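From the Dirkenby Kitchen Table

Those of you who have been reading since the beginning will know that April is when I finally put away the big soup pots and go back to the rice cooker. I say "go back to" as though it ever leaves the counter. It doesn't, really, but in the colder months it spends a good deal of time being pushed out of the way, and this week it got pride of place again, with the lid up and a few bits and pieces around it for supper.
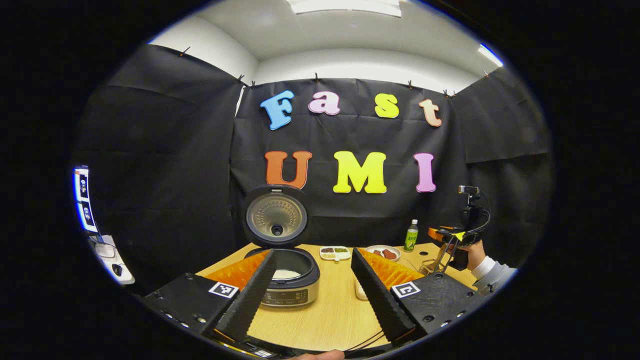
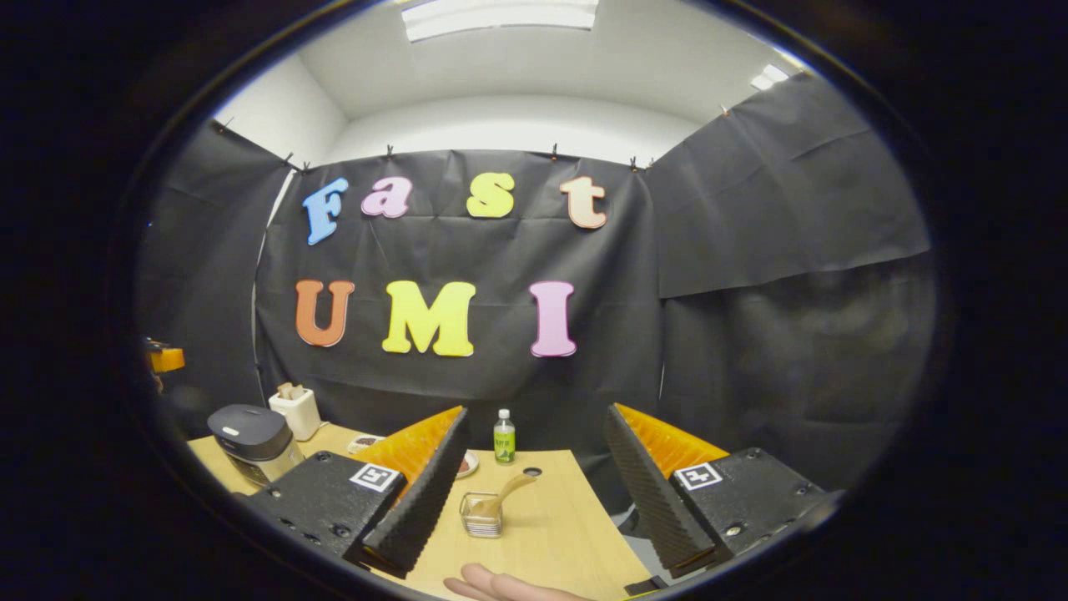
Several of you wrote in after the last newsletter to ask how I keep rice from turning to glue, and I'm sorry to have taken so long to answer (the inbox at Clendero has been a mess ever since we changed the sign-up form, but that's a story for another day). My way is very plain. I rinse the rice in a bowl until I can see my fingers through the water, which usually takes 3 changes, and then I drain it well and let it sit in the sieve while I get everything else ready. People tend to skip the sitting. I skipped it for years myself, and I still do on a busy night, and supper gets eaten all the same.

For two of us I measure 200 grams of dry rice, and that leaves enough for a small bowl of something the next day. When the cooker clicks off, I leave the lid shut for another ten minutes or so and go set the table. Then I open it up and turn the rice over from the bottom with a wooden spoon, very gently, the way you would fold egg whites into a cake. My mother used a fork for this and would have argued with me about it. Both work! I just like the spoon, and it's kinder to the coating on the pot.

Now, as for what goes beside it. I have become very fond of suppers made of small things on small plates. A little dish of beans, some sliced meat if there's any left from the weekend, something pickled, maybe a few radishes once the market at Ashour gets going again – none of it is much trouble, and all of it is better with plain rice than with anything fancier. If you cook dried beans, do a big batch on Wednesday or whenever your quiet day is, and keep them in their cooking liquid in the fridge. They hold up nicely for a few days, and they can go straight into a pan with a bit of onion and a splash of vinegar.

A word on leftovers, because I was asked about that too. Get the extra rice out of the cooker and into something shallow while you're still clearing up, and put it in the fridge as soon as the steam is off it. I used to leave mine on the "warm" setting until bedtime and then wonder why the edges had gone hard and yellow. Cold rice is lovely fried with an egg the next day, and I've been known to have it for breakfast with nothing on it but butter and salt.

The rice-and-beans supper at the Puvside hall is coming up at the end of the month, doors at 5, and you are all very welcome, children included. Please bring a plate and a spoon of your own, and a side dish if you feel like it. There will be two big cookers going, and I'll be standing next to one of them, so do come over and tell me how you make yours.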